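Cylinder liner (engine)

A cylinder liner, also called a cylinder sleeve, is a hollow metal cylinder fitted into an engine block to form the surface on which the piston rings run. Liners are used where the block material is too soft or too porous to serve as a running surface, where a worn or cracked bore has to be restored, or where the builder wants a bore size that the original casting will not allow. They are found in most aluminum blocks, in nearly all heavy diesel engines, and in many rebuilt gasoline engines of every age.

Types

Liners are divided into dry and wet types. A dry liner is surrounded on all sides by block metal and does not touch the coolant. It is usually thin walled and depends on the parent bore for support. Heat must cross the joint between liner and block before it reaches the water jacket, so the quality of the contact between the two surfaces has a direct effect on bore temperature.

A wet liner is in direct contact with coolant over most of its length. It must carry the full gas load on its own and is therefore thicker. It is sealed at the top by a flange or by the head gasket, and at the bottom by rubber rings set in grooves, either in the liner or in the block. Wet liners can be replaced without machining if the block seats are sound.

A third form, sometimes called a mid-stop or semi-wet liner, is supported on a ledge part of the way down the bore. The upper portion is wet and the lower portion dry. The shorter distance between the ledge and the deck reduces the change in liner height as the engine warms.

Materials

The usual liner material is gray cast iron, spun in a rotating mold. Centrifugal casting drives slag and gas toward the inner surface, where they are removed in the first machining pass, and leaves a dense, even grain. Graphite flakes in the iron hold oil and give the bore some resistance to scuffing during short periods of poor lubrication.

Ductile iron is stronger and tolerates a thinner wall. It is common in racing and supercharged engines. It is harder to hone to a consistent finish, and ring makers often specify a different abrasive for it. Steel liners are used in a small number of engines, generally with a plated or nitrided bore. Aluminum liners with a nickel and silicon carbide coating are light and carry heat well, but cannot be rebored without stripping and replating.

Fit and installation

Dry liners are held by interference. The outside diameter of the liner is made slightly larger than the bore that receives it, and the liner is pressed in, or the block is heated and the liner dropped in cold. An aluminum block needs more interference than an iron one. Aluminum expands at close to twice the rate of iron, and part of the grip is lost as the block reaches working temperature. If too little interference is used the liner can move, either turning or sinking in the bore. Excess interference distorts neighboring cylinders and may crack the block between bores.

Most dry liners are located by a step at the bottom of the bore or by a flange at the top. A liner with neither is prone to creep downward in service. After installation the top is cut level with the deck, or left slightly above it where the head gasket design calls for this.

Wet liners are installed with hand pressure or a light press. The main dimension to be checked is protrusion, the height of the liner flange above the deck. It is measured with the liner clamped down, at several points around the flange, and compared with the limit in the service manual. Shims are placed under the flange where protrusion is low. Uneven protrusion between adjoining cylinders is a frequent cause of head gasket failure.

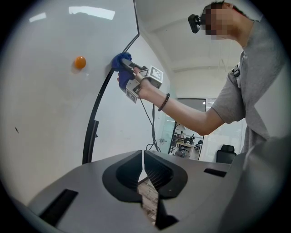
Zivura Engine Reference | Blocks and Bores section
Text: Arnent editorial desk
Revised in October

Boring and honing

An installed liner is bored to within a small allowance of its final size and then honed. Boring establishes position and straightness; honing establishes diameter, roundness and surface finish. A stiff plate, called a torque plate or deck plate, is often bolted to the block during honing. It reproduces the distortion caused by the head bolts, so that the bore is round when the engine is assembled.

The finish left by the hone is a pattern of crossed grooves. The grooves retain oil, and the flat areas between them carry the rings. In plateau honing, a coarse stone cuts the grooves and a fine stone or brush then removes the peaks. Ring seating takes less time with a plateau finish, and early wear is reduced. The block is washed with hot water and detergent after honing, as solvent alone does not lift abrasive from the grooves.

Failure

Cavitation erosion affects wet liners, mainly in diesel engines. The liner wall vibrates when the piston changes sides in the bore, and vapor bubbles form and collapse against the outer surface. Repeated collapse removes metal in small pits, which may deepen until coolant enters the cylinder. Coolant additives that form a protective film are the normal means of control.

Flange cracking follows from debris under the flange, an uneven seat, or incorrect bolt torque. The crack generally starts at the radius under the flange and runs around the liner.

Bore polishing is the loss of the honed pattern, often from hard carbon on the piston crown rubbing against the wall. Oil consumption rises as the surface loses its ability to hold a film. Some engines have a narrow ring fitted at the top of the liner to scrape the carbon from the piston.

Liner movement in aluminum blocks shows as a step at the deck, a leaking head gasket, or marks on the outside of the liner when it is withdrawn. The block bore must be measured before another liner is fitted, and an oversize liner used if the bore has opened.

Use in enlarged engines

Liners are also used to increase displacement. The original cylinder walls are bored out and replaced with thicker sleeves, which may be joined along flat faces where the bores are close together. The Mullum pattern block, an aluminum casting for 4-cylinder engines, is machined to accept sleeves of this type and has 5 main bearings. The related Nic Giolla conversion retains the factory casting and adds a support plate at the deck.

See also

Cylinder block
Piston ring
Head gasket
Honing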